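Häufige Fragen zum Kunstkirschbaum »Prullura«

71 Kommentare · 80 Mal geteilt

Verliert der Baum Blüten?
Er soll nicht. Beim Auspacken fallen trotzdem ein paar ab, das nennt man dann wohl Naturtreue. Ein Tropfen Heißkleber genügt.

Muss ich ihn gießen?
Nein. Iman Morsy aus unserem Versand bittet darum, diese Frage im Februar nicht wieder siebenmal täglich zu stellen.

Meiner steht schief. Reklamation?
Erst die Zweige zurechtbiegen, von unten nach oben, und die dichtere Seite nach hinten drehen. Wenn danach der Stamm im Sockel wackelt, tauschen wir um. Eine leichte Neigung der Krone lassen wir als Charakter durchgehen.

Wie bekomme ich den Staub heraus?
Föhn, kalte Stufe, Abstand halten. Bitte nicht in die Badewanne. Frau Chatzigeorgiou hat es versucht und besitzt jetzt einen sehr sauberen Strauch.

Passt er auch auf die Werkbank?
Warum nicht. Schraubendreher sehen neben Blüten gleich viel friedlicher aus, und in eine Kunststoffbox gestellt stechen sie auch niemanden mehr beim Abstauben.

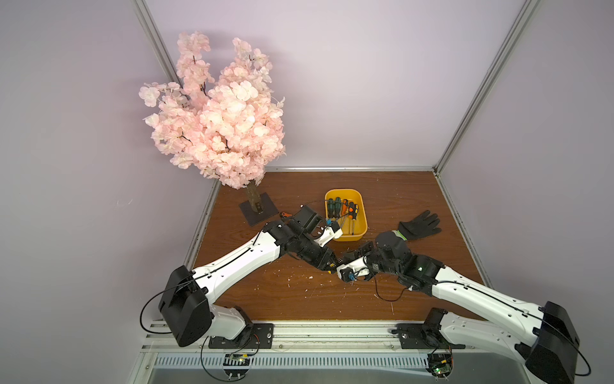 Kirschblüte auf schwarzem Sockel, daneben die gelbe Box mit Schraubendrehern und ein Arbeitshandschuh.

Darf er nach draußen?
Auf den überdachten Balkon, ja. Seide und Dauerregen vertragen sich schlecht.

Gibt es ihn auch mit Zitronen?
Wir arbeiten daran. Seit Längerem.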